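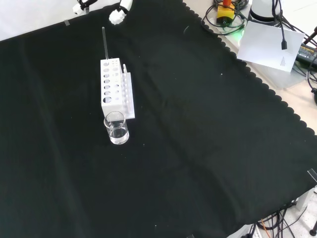 February 16, 2024

Trial of the Kesteck two-arm bench kit, second entry. I write this for myself and for the others who will use the bench after me, so please correct me where I am wrong.

The kit is on loan to us until June. Before then we must say if we buy it, rent it, or send it back. The other offer, from Fiter, is cheaper but comes with one arm only and no training hours. I put the two price sheets in the shared folder.

Setup for today: black cloth on the table, white test tube rack, one tube in the rack, small beaker partly filled with water. The task is to take the tube out of the rack, hold it over the beaker, and put it back in a hole of the same size. One arm must hold the rack steady while the other one lifts. We do it by hand guiding first, and then the kit repeats it by its own program, which Kesteck calls Cliltelis. I don't know how to pronounce it.

The black cloth was my choice. On the bare pale tabletop the white rack was hard to find for the software, and clear glass was even worse. With the cloth the rack is found at once. The glass is still difficult, mostly at the rim of the beaker. The cloth must be clipped at the edge, otherwise it moves when an arm comes down too low. It also collects lint, so brush it before you start.

Results so far: 20 runs, 17 good. In the 3 bad runs the tube was lifted well but came back at a small angle and touched the side of the hole. The arm stopped by itself each time and no glass was broken. I think the grip is too high on the tube. Tomorrow I will lower the grip point and run the same program again. 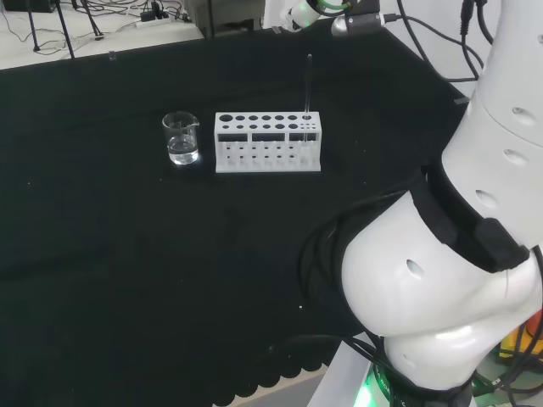 Cables are my main complaint. They loop around the arm and lie over the cloth, and at full reach I am always watching them. The Kesteck manual shows them tied along the arm with straps, but the straps in the box were too short for the upper part. I have written to their support and asked for longer ones. The answer came in 2 hours, polite, but with no delivery date.

The colour of the light ring is explained on page 3 of the manual. Please read this page before you touch anything, it is short.

Egger, who sell the glassware to us, also offer a rack with deeper holes. It could help with the angle problem, but then we test the rack and not the kit, so I prefer to wait.

Still to do:
Lower the grip point and repeat the runs.
Try with less water in the beaker.
Ask Kesteck if the service price includes new fingertips.
Find the spare clips, I had them on the shelf by the sink.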